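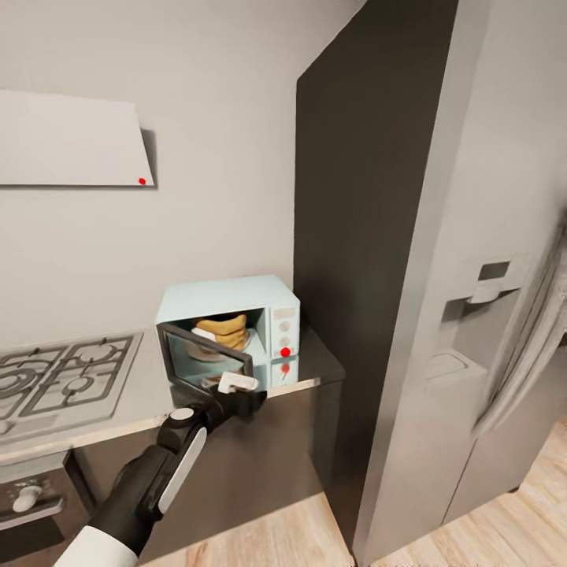 Can a robot policy be tested on kitchen work before anyone buys a kitchen, or a robot? To a useful degree, and the quality of the result depends mostly on how well the simulated doors, handles and soft goods behave.

Lakelside is a simulation kit aimed at small teams who train household manipulation models. It is sold by Sturkus, a software firm based in Fevbridge, and comprises a set of furnished kitchens, a library of appliances with working hinges, an arm model with a two-finger gripper, and a task editor. A licence covers one site. We ran the current release for 20 working days on a single desktop machine, alongside the older Rastogi kit that our test bench has used until now.

Installation is dull in the good sense. The package unpacks, checks the graphics driver and offers a choice of kitchens. The first episode ran without any change to the supplied settings. Rastogi still needs its asset paths entered by hand, and the two kits use different conventions for joint limits, so anyone moving old tasks across should set aside time for the conversion.

The task editor is where most users will spend their time. Each task is a text file listing the objects, their permitted starting positions and the condition that counts as success. For a door, the condition is a hinge angle held for a set period. The defaults are lenient. Mieczysław Mazurek, who wrote most of the hinge code at Sturkus, told us the figures were chosen so that new users would see a completed run early on, and that he expects teams to tighten them. We did so on the first afternoon, and success rates for our baseline policy fell accordingly.

Camera placement is free. The kit ships with an overview position and a close position near the gripper, and both can be recorded together. The close view is the more demanding of the two for a learned policy. Objects fill it, the fingers hide part of what matters, and there is little of the room left to give scale.

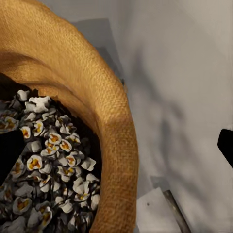
Close camera view: the gripper fingertips at an open burlap sack of popcorn.

Sacks, bags and other soft containers are the weakest part of most kitchen simulators, and Lakelside does not fully escape. The surfaces look good, with a weave that holds up at short range, but cloth is handled as a stiff shell unless the deformable option is switched on. With it on, our machine ran at a third of its normal speed. Mamta Shukla, who runs a small training lab and has used the kit since February, leaves the option off for bulk data and turns it on for final evaluation only. That seems a sensible arrangement.

Rigid appliances fare much better. Microwave doors, oven doors and cupboard doors all have adjustable friction and a latch force that can be varied from one episode to the next. The arm can pull a door or push it from behind, and the contact model copes with both. We saw 9 contact failures over the whole trial, all of them on thin door edges, where the fingertip passed a short way into the panel before the solver pushed it out. Sturkus lists this as a known fault – the suggested cure is a smaller time step, which worked at some cost in speed.

Glass deserves a separate mention. Reflective panels are rendered with proper reflections by default, and a door swung towards the camera can present the policy with a confusing mixture of what is behind the pane and what is in front of it.

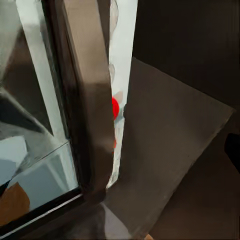 Teams with a depth sensor in the loop will want to check how their own hardware responds to glass, as the simulated depth channel returns the pane itself and nothing beyond it. Real sensors are less tidy. A noise model is provided, though its documentation runs to five lines and leaves the units out.

Support was prompt. Tharun Iyengar answered our questions on latch force the same day and sent a corrected file for one cupboard whose hinge was mirrored. The manual is accurate where it is complete. The chapter on adding your own appliances stops after the import step, and we had to work out collision shapes from the supplied ones.

Against Rastogi, Lakelside is quicker to set up, better on hinges and slightly worse at logging. Its log files record joint positions and success flags but omit contact forces unless a plug-in is added. Nisreen Qudah, who maintains that plug-in, expects it to be merged in the next release. Until then it has to be reinstalled after each update.

Licences run for three years and include updates for that period. A trial version with one kitchen and five tasks can be requested from Sturkus.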